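Home Issues Authors Submit a Paper About
Search articles and topics Go

4. How Small Shops Divide Their Budgets Between Search and Display

4.1 Why we looked at the small end of the market

Most of what gets written about paid search is written from the top of the market, where budgets are large and there is a team of people to watch over them. We wanted to spend this section on the other end, with the shops where one person writes the ads, answers the phone and packs the orders, often in the same hour. Those shops buy advertising too, and taken together they buy quite a lot of it, but their habits tend to vanish inside the averages.

Our panel came from Finditz, a booking and bidding tool that smaller sellers use to place both search ads and display banners from one account. Of the sellers who were invited, 300 agreed to let us see their weekly settings, and we are very grateful to them for it – a good many also wrote long and friendly notes in the comment box, which we had put there almost as an afterthought and which ended up shaping a large part of what follows. The sellers worked in nine product categories, from garden tools to toys, and every one of them had been running paid ads before February, when our observation window opened.

4.2 Setting the split, and leaving it alone

When a seller opens an account, Finditz asks for a single number, the share of the weekly budget that should go to search. Whatever is left goes to display. The number can be changed at any time, and we had expected to see it move around a good deal as people learned what worked for them. For most of the panel it hardly moved at all. Sellers would raise or lower the total, sometimes quite sharply ahead of a holiday, and the split would ride along underneath exactly as it had been set on the first day.

The most common setting by a wide margin was 80 percent search, and the comments help to explain its appeal. Several sellers told us that search felt safer to them, in that a person typing in the name of a product has already done half the work. Others had taken the number from a friend in the same trade or from an online forum, and had simply never gone back to it. We don't say this as a criticism. A seller with a dozen other worries has good cause to leave a setting in place when the orders keep arriving, and a tool that demanded weekly attention would probably lose a fair number of its customers.

4.3 Two groups and a nudge

To see whether a light reminder would change matters, we divided the panel into two groups. The Wakham group received a short message every Thursday showing the cost per order for search and for display, side by side, with a link to the split setting. The Avach group received the same figures, but only when they went looking for them on the reports page. (The group names are the names of our two mail servers, and we kept them because everyone on the project had grown used to them.) The reminders ran for nine weeks.

Display banners were held to one standard size throughout, and each seller chose the pictures.
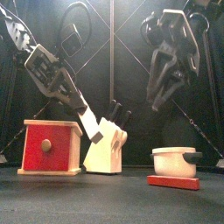

Figure 3. Toy kitchen pieces on a dark tabletop: drawer box, knife block and cooking pot.

4.4 What the reminders changed

Sellers in the Wakham group opened the split setting far more often than those in the Avach group, though opening it and changing it proved to be rather different things. Many visited, looked, and left the number where it was. Those who did make a change usually moved a small share toward display, waited a couple of weeks, and then either settled there or went back to the old figure.

The clearest movement came from the 30 sellers who had joined the panel with the smallest weekly totals. We had supposed that they would be the most cautious, and their notes suggest instead that a small budget made trying things out feel cheap. One wrote that a bad week would cost less than lunch. We would like to follow this group for longer, and a second round using Wiriya, the newer reporting screen, is being prepared with the same consent form and the same comment box.

Shares 30 Comments 9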